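Trades > Textiles > Interviews

Sorting before washing: a linen contractor on fibre loss

By Tiago Godinho | October 2026

12 comments | 41 shares

Belmiro Sequeira has managed the wash floor at Derkillow, a contract linen service, long enough to distrust the word "gentle" on a machine panel. He is more interested in what ends up in the lint screen.

"Lint is fabric," he said. "If the screen is full, the customer's towels are thinner than they were."

In August he weighed and logged 3565 pieces across one month's work. Items sorted by fibre and colour lost less mass per cycle than items sorted by colour alone. The difference was small, he said, but it adds up over the life of a napkin.

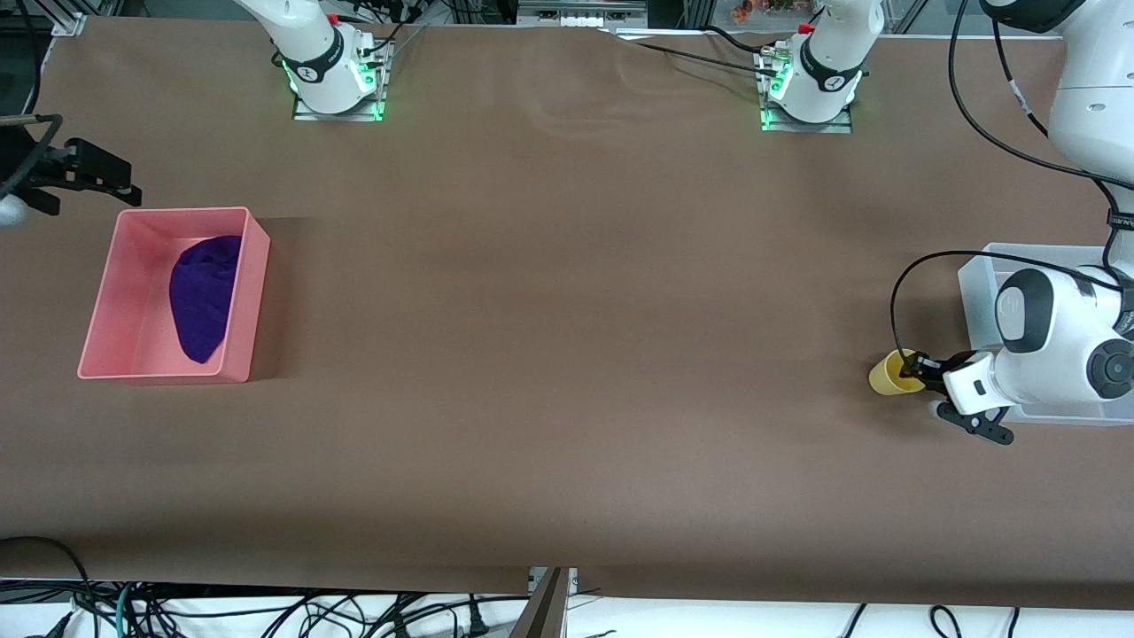

Dark cottons get their own load at Derkillow. Sequeira runs them at 41 degrees, inside out where there is an inside, with the drum filled to no more than 87 per cent of rated weight. Polyester blends go separately, as they hold heat differently in the dryer and come out before the cotton is done.

"People overdry to be safe," he said. "A cotton cloth should leave the dryer with a little moisture in it. After that you are only breaking fibres."

He is less certain about detergent. A trial of two enzyme products gave results he called unusable – the water hardness changed partway through, and he had not logged it. He plans to repeat the work over almost 2000 pieces, with the supply tested each morning.

Asked what a household could take from this, Sequeira suggested weighing a dry load once on a bathroom scale. Most home machines, he said, are either half empty or badly overfilled.

41 shares | Print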